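About Obura Linen Service

Who we are

Obura Linen Service washes, dries, folds and delivers table linen, napkins, kitchen cloths and small towels for restaurants, guest houses and event halls. The company was started by Gladys Waweru and Wycliffe Kaijage in a single-room laundry on Skaredach Road. Gladys Waweru runs operations. Wycliffe Kaijage handles accounts, contracts and purchasing.

The plant now has 2 wash lines and 18 employees. All work is done on one site. We do not subcontract washing or folding.

What we process

Flat table linen makes up most of the load: tablecloths, runners, overlays and napkins in cotton, polyester and blends. We also take glass cloths, aprons, chair sashes and hand towels. We do not accept carpets, curtains with fixed hardware, leather, or garments other than kitchen uniforms.

Solid colors are washed by color group. Reds, burgundies and other dark shades go in their own loads and are kept away from pinks and whites through the whole process, including drying and folding. New red cloths are washed separately for their first 6 cycles. Customers who send mixed bags are asked to tell us which pieces are new, as we cannot judge this reliably from the fabric.

Receiving and sorting

Bags are weighed and opened at the receiving bench. Each piece is checked for stains, burns, tears and loose hems. Stained pieces are tagged and go to pre-treatment. Torn pieces are set aside and listed on the delivery note. We do not repair a cloth without written approval from the customer.

Kiprono Tanui is responsible for receiving. Questions about a missing or damaged piece should go to him first, with the bag number.

Washing and drying

Wash temperature, dose and spin speed are set by fabric and color group. Polyester table linen is taken out of the dryer slightly damp and finished on the ironer. Cotton is ironed directly after extraction. Kitchen cloths and hand towels are tumble dried in full and are not ironed unless the contract says so.

Fabric softener is left out of all napkin and glass cloth loads. It reduces absorbency and leaves a film on glassware.

Spreading and folding

Folding starts with spreading. A cloth is laid on a white tabletop, a corner is found and drawn out, and the fabric is opened from there. White was chosen for the table surface because lint, thread ends and missed stains are easier to see against it, particularly under dark cloth. Creases running out from a held corner show that the fabric is under tension at one point and still slack elsewhere. Bunched areas along an edge have to be opened before the first fold, or the fold line will drift and the finished stack will lean. 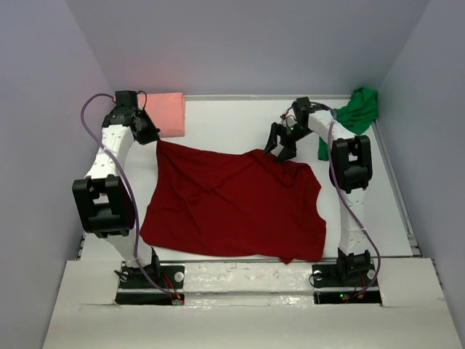 Fold patterns

The standard tablecloth fold is in half lengthwise, in half again, then in thirds across the width. Napkins are folded in quarters with the hem side in. Runners are rolled or folded according to the customer sheet. Round cloths are folded in half to a semicircle, then in half again, and the curved edge is turned in to make a straight side.

Customers may supply their own pattern. Send a sketch with the finished size and the position of the logo or seam, if there is one. A custom pattern is entered on the customer sheet and used for every delivery until we are told otherwise. Tatu Mwakyusa maintains the customer sheets and will confirm a new pattern before it goes to the floor.

Minimum fold quality is as follows. Outer edges are aligned. No corner projects from the stack. The hem is not visible on the front face. Pieces that fail are opened, spread again and refolded. Pieces with set-in creases are returned to the ironer.

Packing and delivery

Folded linen is stacked by size and color, counted, and wrapped in clear film. Napkins are packed in bundles of 500 for event halls; restaurants may ask for smaller bundles. Each bundle carries a label with the customer name, item, color and fold pattern. Red and dark bundles are packed in separate crates.

Deliveries leave the plant at 6 in the morning. Orders for same-day return have to be agreed with dispatch in advance and are limited to napkins and kitchen cloths. Crates remain the property of Obura Linen Service and are collected at the next delivery.

Rental stock

Since April we have offered rental tablecloths under the name Evetti. The range covers rectangular and round cloths in white, ivory, gray and dark red. Rental stock is retired when the color no longer matches the reference swatch held at the plant, or when the hem has been repaired more than once. Retired cloths are cut down for use as cleaning rags and are not sold.

Working with us

New customers are asked to send a trial load before signing a contract. The trial load is processed under normal conditions and returned with a sheet listing the wash program, fold pattern and any pieces set aside. Prices are per piece for table linen and by weight for kitchen cloths and towels.

Gitau Khaemba handles new accounts and plant visits. Visits are by appointment, in the afternoon, after the main folding shift has finished. Closed shoes are required on the floor.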